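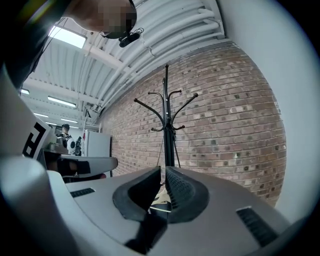

The Villum hand gripper: what it's like to work with one

Villum Hand Gripper, two-finger, gray housing
Sold by Hornden Workplace Supply
Page updated 13 October 2026

I run the equipment side at Hornden, so I write most of these pages myself, and I'll warn you that this one runs long. I like this thing a lot! I've also had one in my hand for a good part of the year, so I have opinions about it.

The short version: it's a gripper you hold. You close it, the two black rubber fingertips come together, and you pick something up with the same kind of fingers the robot is going to use later. You do the job, the job gets recorded, and the recordings go toward teaching the arm on the bench. The people who already know the work are the ones showing how it's done, and for me that's the whole appeal.

Who buys it

Mostly small and mid-size places that pack, sort, kit or put things away by hand and have decided to hand off the dullest part of that. If you've got one person who spends every afternoon moving little parts from a tray to a box, you're the customer. If you're running a giant line with fenced-off arms and your own controls department, you'll probably want the bigger Villum kit (ask me, I'm happy to talk about it).

What's in the box

Villum hand gripper, 1
Fingertip pads, black rubber, 2 fitted and 2 spare
Marker panel, printed, black on white
Charging cable
Padded carry case
Setup card and the Ondia starter license

The head camera is sold separately, and so is the arm. I know, I know. Plenty of customers already have one or the other, and I didn't want to make them pay twice.

The fingertips

I get more questions about the pads than anything else. They're rubber, they lean toward each other in a shallow V, and one of them has a fine dotted texture on its gripping face. Small light things are where they shine: caps, clips, little molded pieces, the stuff that skates away from you when you pinch it with something hard. Big flat boxes are not their thing. You can lift one if you catch an edge, but you'll get annoyed by the third.

They do wear. On our own bench we swap a pair after 1,000 picks or so of anything gritty, and much later if it's clean work. Swapping is a two-minute job with the little key in the case. Please don't use solvent on them! Warm water and a drop of dish soap, then let them dry overnight.

What it changes for the people doing the work

This is the part I care about, so bear with me.

Before we tried any of this at Hornden, our returns bench was the job people traded away. Same motion all day, sore thumbs by lunch. When I said we were bringing in automation, the room went pretty quiet, and fair enough. I'd have gone quiet too.

What we did was ask the returns crew to do the recording themselves, on the clock, in short sessions. We capped it at 80 picks a session and then you're done and go do something else. It took a while to feel normal. You have to slow down a little, and you notice habits you never knew you had (I turn every part over before I set it down, every single one, and I still couldn't tell you why).

After a few weeks the arm was handling the easy bins and the crew had moved to inspection and repairs, plus fixing whatever the arm got wrong, and it got plenty wrong at first. Nobody's hours were cut. I'd like to promise you the same at your place, but that's a decision your management makes, and a gripper can't make it for them. If you're the manager reading this, say what the plan is before the case gets opened. People will ask on day one, and "we'll see" is a rotten answer.

A couple of other things came up that I didn't see coming. Pay for recording time needs to be settled up front. And anyone wearing the head camera should know who gets to see the footage and how long it's kept. We wrote ours on one sheet of paper and taped it up by the bench.

Comfort

The housing is plastic and has vents on the top, so keep them clear of tape and labels. It's lighter than it looks, but you'll still feel it in your wrist if you go too long. We take a break every 12 minutes and change hands when the task allows. Left-handed folks on our crew have been fine with it. If your hands are small, try one before you order a stack of them. We have a loaner and it goes out the door most weeks.

Setting up

Clear enough space that your elbow can swing. Keep the marker panel clean and don't bend it. Ordinary ceiling lights are fine, and we've never bought special lamps. Pair the gripper in Ondia, open and close the fingers all the way a few times so it learns the range, and do a practice run before you record anything you plan to keep. Your first session will be mostly junk. Mine was!

Ondia will flag sessions where it lost track of your hand. Don't try to rescue those, just do them over.

Fits with

Villum bench arm, both sizes
Villum head camera
Ondia starter and Ondia team
Ó Súilleabháin rolling bench (the case slides right onto the lower shelf)

Ordering

Single units ship from our Hornden warehouse. For 10 or more, write to me first, because there's a better price and I can send the pads in bulk. The next full shipment comes in November and a fair chunk of it is already spoken for, so if you need grippers before the end of the year, get your name down now.

Loaners go out for two weeks. You pay shipping one way, we pay the other. Send it back with the key in the case, please, I'm down to my last spare.

Returns

Thirty days, pads excluded once they've been used. If the housing arrives cracked or the fingers don't close evenly, send me a quick note and I'll get a replacement moving the same day.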